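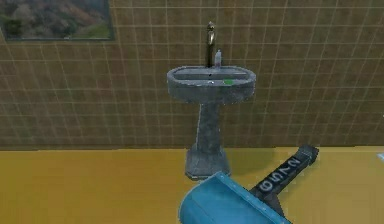
House Rules for a Home Robot: Tips We Use in Every Room

At Grunine we try every household task in a simulated home first, and only then in a real one. These tips come from that work. They are also good for your own home.

Start in the bathroom. Keep one place for the soap and one for the bottle, and do not change it every week. Write down which things the robot may lift and which it must leave alone. Glass is on our second list, always.

Doors come next. A door which is half open is harder for a robot than a door which is closed. Decide on one position and keep to it during working hours.
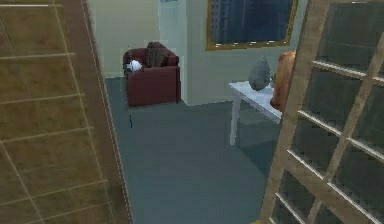

Living room of the simulated home, with the armchair and the white table past the glass-paned door.

Our rule for passages is 800 mm of free width. If you can give 1,000 mm, it is better -- the robot then can turn without going back. Measure at the floor and again at the height of the arm.

Window corners and walls need attention too. Hang pictures high enough that a raised arm will pass under them. Set a slow zone near glass and let the robot move there at half speed.
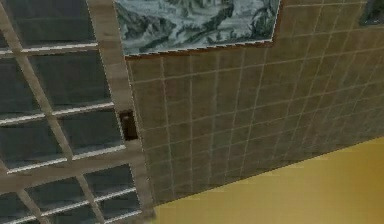
Dark window panes beside the tiled wall. Use the slow zone in corners like this.

Check the stop button every month, in February also, when everybody has a cold and forgets. Stand 60 cm away and press it while the arm is moving. 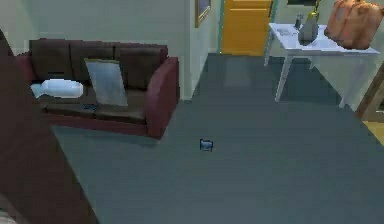

Before any pick-up run, walk through the room and look only at the floor. Small things are easy to miss from the doorway. The little blue-and-white object on the carpet is a good thing to practice with, as it lies by itself and the arm can come from any side. The small dark item at the front of the sofa seat is more difficult, so leave this kind for later. Keep a written list of what was picked up and what was dropped -- ours is in a plain notebook, one page for each room.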